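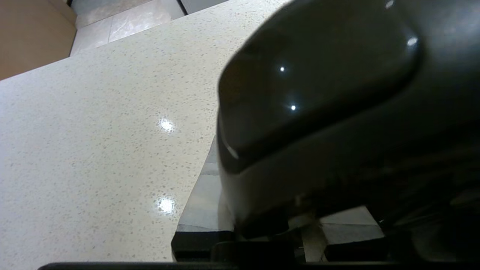 Anexo 1: vista da câmara do punho, garra sobre a bancada.

Pedido de suporte: a garra perde a posição zero depois de ligar
Aberto por: Ginette Chevalier
Projeto: Prillness (braço montado em casa)
Estado: resolvido, em observação

Descrição do problema
Bom dia. Peço desculpa pelo meu português, não é a minha língua. Montei o braço com o controlador Roton e a garra do kit Jelosari. Quando ligo a alimentação, a garra procura o zero e para antes do fim do curso. Depois disso, todos os comandos de abertura ficam deslocados 4 mm. O erro aparece também com o braço parado e sem peça nos dedos.

O que já verifiquei
Os parafusos da garra estão apertados. Troquei o cabo de dados por outro mais curto e o resultado foi igual. A câmara do punho funciona bem, mas os reflexos das luzes do teto na bancada são fortes e por isso não usei a imagem para medir. Medi com paquímetro.

Resposta de Innes Mackay
Olá, Ginette. Qual é o limite de corrente durante a procura do zero? E qual versão do firmware?

Resposta de Ginette Chevalier
O limite está em 800 mA, como veio no ficheiro de configuração. O firmware é a versão 6. Não alterei nada nesta parte.

Resposta de Innes Mackay
Esse valor é baixo para a garra com os dedos compridos. O motor encontra atrito e o controlador pensa que já chegou ao batente. Suba o limite aos poucos e repita a procura do zero após cada alteração. Veja também se o cabo do motor fica esticado quando o punho roda.

Resposta de Ginette Chevalier
Fiz como indicou. Com 950 mA a garra chega ao batente e o deslocamento desapareceu. O cabo estava de facto um pouco esticado, prendi-o mais acima com uma abraçadeira Wanigasekara. Repeti o arranque 6 vezes sem erro. Peço para deixar o pedido aberto até eu testar com peso.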